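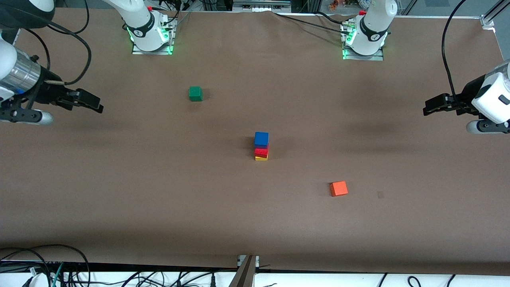
Last changed 1/18/23
Kenneth Calimlim
3 min read

Spent the morning going through the water bills for the house on Ambrosio Street. Posting what I found in case anyone else in Gramotthorpe got the same letter.

The letter says the winter bill was estimated. Mine came to $124. The one before it, from August, was $579. I have lived here nine years and never had one over $200.

So I went down to the basement and read the meter myself. It's behind the water heater, under a plastic flap. Bring a flashlight. The last three digits were 963.

I shut off every tap, the ice maker and the washer, then came back after lunch. The last three digits had moved. Something in the house was using water with everything off.

First suspect was the toilets. Put a few drops of food coloring in the tank, leave it alone for half an hour, don't flush. If the color shows up in the bowl, the flapper leaks. Upstairs was fine. Downstairs went blue in ten minutes.

A flapper is a cheap part. Take the old one with you to the store. They come in 2 inch and 3 inch and they look the same when you're standing in the aisle. I bought the wrong one and had to drive back.

To swap it: close the valve behind the toilet, flush, unhook the chain, pull the ears off the pegs, put the new one on the same way. Leave a little slack in the chain. Too much slack and it gets caught under the flapper, and you have the same leak again.

Wipe the seat with a rag while it's off. Mine had a ring of grit on it.

Read the meter again before bed and again when I got up. Same number both times.

A leak like that makes very little noise. I use that bathroom every day and I never heard it. My guess is it ran most of last summer.

Now the bill. The water office in town will look at a leak adjustment if you send the receipt for the part and two meter readings taken on different days. The form is on the back of the paper bill. It isn't on the website, or I couldn't find it.

Write the readings down with the time next to them. I take a photo of the dial too and keep it in a folder with the bills.

Someone asked about the outside faucet. If you're on the Stestby side of the creek your outdoor line may have its own shutoff. Mine is in the crawl space, on the left past the hatch. Close it before a hard freeze and leave the faucet outside open so it can drain.

Another question was whether a water softener can do this. It can, if it gets stuck in its rinse cycle. I don't have one, so I can't tell you much more than to put it on bypass and read the meter again.

I mailed the form this afternoon. Will add to this thread when I hear back about the August bill.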